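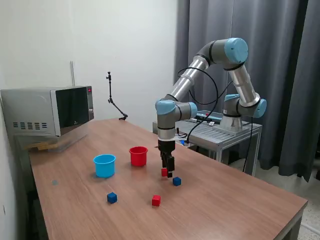

Postwar tracing files – does "no trace" really mean no trace?

jaseck
2 Jun 2018
Trying to find out what happened to my grandmother's brother. Taken for forced labor from a village near Radom in 1942, age 17. Family got one postcard from a farm somewhere in Thuringia, then nothing. I sent a request in years ago and got a letter saying no trace. Cousin says thats final. Is it? Surname is Jabłońska on her side so his would be Jabłoński, and I only gave them the one spelling.

Jolent
Not final at all. One spelling is your problem. German clerks dropped the ł every time, so try Jablonski, Jablonsky, Jablonska (yes, men got filed under the feminine form if the clerk copied from the mother's paper), Jablowski. I've seen two cards for the same man, one with a birth year off by three.

alar
Disagree a bit. They do search phonetically, have for ages. If it came back empty I'd look at local records instead of asking the same people again. Town archives, health insurance lists, police registration. Farm workers had to be registered with somebody.

Jolent
Phonetic only helps if the card was indexed right in the first place. Half of them weren't

alar
"Half" – where does that come from?

Jolent
From sitting in front of them. Fine, not half. Plenty.

jaseck
Ok so both? What do I ask a town archive for, I don't know the town. Postcard is lost, my mother remembers the stamp and the word Weimar but thats it.

alar
Weimar could be the district and not the city. Ask the state archive which labor office covered the villages around it, then ask for the employer lists. I went through 931 names for one parish and found my guy on the second to last page under his first name. Took most of May. Some of it is online now, most isnt.

mill_street
Can I ask a dumb question, is it worth paying a researcher? Got quoted 1,000 euros for something similar and nearly fell off the chair.

Jolent
No. Write the letters yourself. Short, in German, one question per letter. Archives are used to it.

alar
Depends. If you can't read the old handwriting you'll be stuck even when they send you the scans. I paid for a day of somebody's time and didnt regret it. A thousand is too much though without a named archive and a list of what they'll look at.

jaseck
I can read print, handwriting no. Also – my mother always said he died in a bombing. No idea who told her. Should I mention it?

Jolent
Mention it but say it's family talk. Otherwise they'll only look at death records. My aunt was "killed in Dresden" for 50 years in our family and she'd gotten married in Belgium and died there in the 80s.

alar
Agree with that one for once. Also check the parish book at home for a note in the margin of his baptism entry. Marriages abroad sometimes got reported back to the priest. Costs you a phone call.

jaseck
Didn't know about the margin notes. Parish is still there, same church. Will call and post back here. Thanks both

mill_street
Following, mine is from the same area. Lublin side but close enuogh

Jolent
jaseck if you get a house number or a farm name out of the priest post it, I have the 1939 address book for that district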